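TV 연속극 '팔룰우드(Pallulwood)'의 반복 출연 조연 조사
영상문화 기초연구 수업 기말 프로젝트 보고서

1. 주제를 정한 과정

우리 조는 처음에 TV 연속극의 주연 배우가 시즌마다 어떻게 바뀌는지를 조사하려고 했다. 그런데 주연에 대해서는 방송사 홍보 자료와 팬 페이지에 이미 정리된 글이 많았고, 새로 할 일이 별로 없었다. 반면 몇 회에 한 번씩 나오는 이웃, 옛 배우자, 가게 주인 같은 인물은 자료마다 내용이 달랐다. 같은 배우가 어떤 목록에는 '반복 출연', 다른 목록에는 '특별 출연'으로 올라 있었고, 아예 빠진 목록도 있었다.

그래서 주제를 반복 출연 조연으로 바꾸고, 제작사 페쿠라(Pekura)가 만든 시트콤 형식의 연속극 '팔룰우드'를 대상으로 골랐다. 전 회차를 학교 시청각실에서 볼 수 있고, 끝 자막이 잘리지 않은 판본이 남아 있다는 점이 선택의 이유였다. 조사는 3월에 시작해서 학기 말까지 했다.

2. 조사 대상과 자료

사용한 자료는 다음과 같다.

가. '팔룰우드' 방송분의 시작 자막과 끝 자막. 전체는 90회에 가깝다. 특집편과 재편집편은 본편과 겹치는 장면이 많아서 제외했다.
나. 클레이스(Claeys) 인명 색인. 배우 이름을 넣으면 출연작이 나오는 온라인 색인으로, 이용자가 직접 고칠 수 있다.
다. 지역 도서관에 있는 방송 안내지 묶음. 빠진 호가 있어서 보조 자료로만 썼다.
라. 후속작 '지부테로(Zivutero)'의 출연자 명단. 두 작품에 모두 나온 배우를 확인할 때 썼다.

자막은 조원들이 회차를 나누어 손으로 옮겨 적었다. 자동 인식도 써 보았지만 초반 시즌의 자막 글꼴이 가늘고 배경이 밝아서 이름이 자주 틀렸다. 특히 l과 I, rn과 m이 섞이는 경우가 많았다. 고치는 시간이 처음부터 적는 시간보다 길어서 둘째 주부터는 쓰지 않았다.

3. 용어 정의

이번 조사에서 가장 오래 걸린 부분은 '반복 출연'을 무엇으로 볼지 정하는 일이었다. 처음에는 같은 배우가 두 회 이상 나오면 모두 반복 출연으로 보았다. 그러나 첫 시즌에는 은행원으로, 셋째 시즌에는 경찰로 나온 배우가 있었다. 배우를 기준으로 하면 반복 출연이지만 배역을 기준으로 하면 서로 다른 두 번의 단역이다.

논의 끝에 기준을 배역으로 정했다. 같은 배우가 같은 배역으로 두 회 이상 나오고, 시작 자막에 고정으로 이름이 오르지 않은 경우를 반복 출연 조연으로 한다. 배우가 도중에 바뀐 배역은 배우별로 따로 기록했다. 회상 장면에 예전 영상만 다시 쓰인 경우는 출연으로 보지 않았다.

중간 보고를 수업 게시판에 올렸을 때 이 정의 부분에 의견이 가장 많이 달렸고, 그중 하나를 그대로 옮긴다.
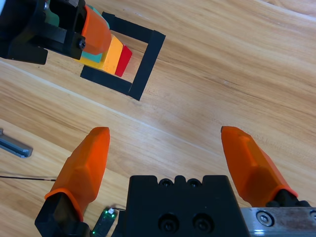
익명 댓글: 배역 기준으로 잡은 건 이해가 되는데, 목소리만 나오는 배역은 어떻게 하나요? 팔룰우드에는 전화로만 등장하는 장모가 있잖아요. 화면에는 한 번도 안 나오지만 시청자 대부분이 기억하는 인물입니다. 자막에 이름이 오른 회도 있고 빠진 회도 있어서, 자막만 세면 실제보다 적게 나올 것 같습니다.

이 의견을 받고 해당 회차를 다시 확인했다. 전화 속 장모는 대사가 있는데도 자막에 이름이 없는 회가 실제로 있었다. 우리는 목소리 출연도 출연에 포함하되, 자막에 이름이 없는 회는 표에 별표를 붙여 따로 적기로 했다. 아래의 자막 항목 수에는 별표가 붙은 회가 들어가지 않는다.

4. 기록 방법

표의 한 줄은 자막에 나온 배우와 배역의 한 쌍이다. 열은 시즌, 회차, 배우 이름, 배역 이름, 자막 위치(시작 또는 끝), 비고로 구성했다. 배역 이름은 자막에 적힌 대로 쓰고, 나중에 통일한 이름을 별도의 열에 넣었다. 예를 들어 '우체부', '우편 배달부', '집배원'에 해당하는 세 가지 표기가 모두 같은 인물을 가리키는 것을 화면으로 확인한 뒤 하나로 묶었다.

배우 이름도 같은 방식으로 처리했다. 결혼이나 예명 변경으로 표기가 달라진 경우가 있었고, 가운데 이름의 머리글자가 있다가 없어진 경우는 더 많았다. 이름이 비슷하다는 이유만으로 합치지는 않았다. 화면에서 같은 얼굴임을 두 사람이 따로 확인하거나, 방송 안내지에 두 이름이 함께 적혀 있을 때만 합쳤다. 확인하지 못한 경우는 다른 사람으로 두었다.

입력이 끝난 회차는 다른 조원이 자막을 다시 보면서 대조했다. 틀린 것은 주로 철자였고, 한 줄을 통째로 빠뜨린 경우도 몇 번 있었다. 두 단으로 나뉘어 올라가는 자막에서 오른쪽 단을 놓친 것이 대부분이다.

5. 결과

정리한 자막 항목은 모두 1,655개이다. 이름 표기를 통일한 뒤 남은 배우는 409명이고, 이 가운데 앞의 정의에 맞는 반복 출연 조연은 125명이다. 나머지는 고정 출연진과 한 번만 나온 단역, 그리고 나올 때마다 배역이 달랐던 배우들이다.

반복 출연 조연은 시즌별로 고르게 퍼져 있지 않았다. 첫 시즌에는 적고 둘째 시즌부터 늘어난다. 첫 시즌은 이야기가 주인공 가족의 집 안에서 주로 진행되고, 둘째 시즌에 주인공이 지역 라디오 방송국에 취직하면서 직장 동료와 광고주가 새로 등장하기 때문이다. 후반 시즌에는 새 인물보다 예전 인물이 다시 나오는 경우가 많았다.

배역의 종류를 보면 직장 관련 인물이 가장 많고, 그다음이 이웃, 가족과 친척 순이다. 가족과 친척은 수는 적지만 여러 시즌에 걸쳐 나오는 경향이 있었다. 직장 관련 인물은 한 시즌 안에 몰아서 나오고 사라지는 경우가 많았다. 방송국 사장의 전처는 예외로, 둘째 시즌에 처음 나온 뒤 마지막 시즌까지 띄엄띄엄 등장한다.

'지부테로'의 명단과 비교했을 때 두 작품에 모두 나온 조연이 적지 않았다. 다만 같은 배역이 이어지는 경우는 없었다. '팔룰우드'에서 이웃집 치과 의사로 나온 배우가 '지부테로'에서는 호텔 지배인으로 나오는 식이다. 두 작품 모두 페쿠라가 제작했으므로 같은 배우를 다시 부른 것으로 짐작되지만, 섭외 과정을 보여 주는 자료는 구하지 못했다.

6. 온라인 색인과의 차이

클레이스 색인에서 '팔룰우드'를 검색한 결과를 우리 표와 비교했다. 차이는 크게 세 종류였다.

첫째, 출연 회차 수가 다르다. 색인에는 재편집편이 한 회로 계산된 경우가 있어서 색인 쪽 숫자가 크게 나오곤 했다.

둘째, 배역 이름이 다르다. 대사에서만 불리고 자막에는 직업으로만 적힌 인물이 색인에는 이름으로 올라 있었다. 이 경우에는 색인이 더 자세하다고 볼 수 있어서, 대사를 확인한 뒤 우리 표의 비고에 이름을 추가했다.

셋째, 동명이인이 섞여 있다. 무대 배우의 경력이 이름이 같은 TV 배우의 항목에 들어가 있는 것을 찾았다. 방송 안내지의 짧은 소개 글과 활동 시기를 대조해 보니 두 사람은 활동 시기가 거의 겹치지 않았다. 색인 운영진에게 수정 요청을 보냈고, 보고서를 쓰는 시점까지 답은 받지 못했다.

수정 요청을 보낼 때는 해당 회차 번호와 자막이 나오는 시각을 함께 적었다. 요청 양식에 근거를 적는 칸이 짧아서 긴 설명은 넣을 수 없었다.
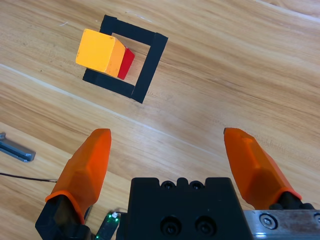

7. 어려웠던 점과 한계

가장 큰 한계는 자막에 의존했다는 것이다. 대사가 한두 마디인 배우는 자막에 오르지 않는 경우가 있었고, 그 기준이 시즌마다 달라 보였다. 같은 식당 종업원이 어떤 회에는 자막에 있고 다음 회에는 없다. 목소리 출연은 댓글의 지적을 받고 보완했지만, 화면에 나오면서 자막에 없는 배우까지 모두 찾지는 못했다.

얼굴로 확인하는 작업도 완전하지 않다. 화질이 낮은 회차에서는 두 조원의 판단이 갈렸다. 이런 경우 다른 사람으로 두었기 때문에 배우 수가 실제보다 조금 많게 나왔을 수 있다.

방송 안내지는 셋째 시즌에 해당하는 묶음이 많이 빠져 있어서 그 시즌의 이름 통일은 다른 시즌보다 근거가 약하다. 표의 비고에 '화면만 확인'이라고 적은 항목이 여기에 해당한다.

8. 남은 일

표는 수업 자료실에 올려 두었고, 철자 수정은 계속 받고 있다. 다음 학기에 같은 수업을 듣는 조가 이어받는다면 '지부테로'의 자막도 같은 형식으로 입력하는 것이 좋겠다. 이번에는 명단만 비교했기 때문에 회차별 출연은 알 수 없었다. 입력 전에 배역 이름 통일 규칙을 먼저 읽어야 하며, 규칙은 표의 둘째 시트에 있다. 특집편을 넣을지는 아직 정하지 않았다.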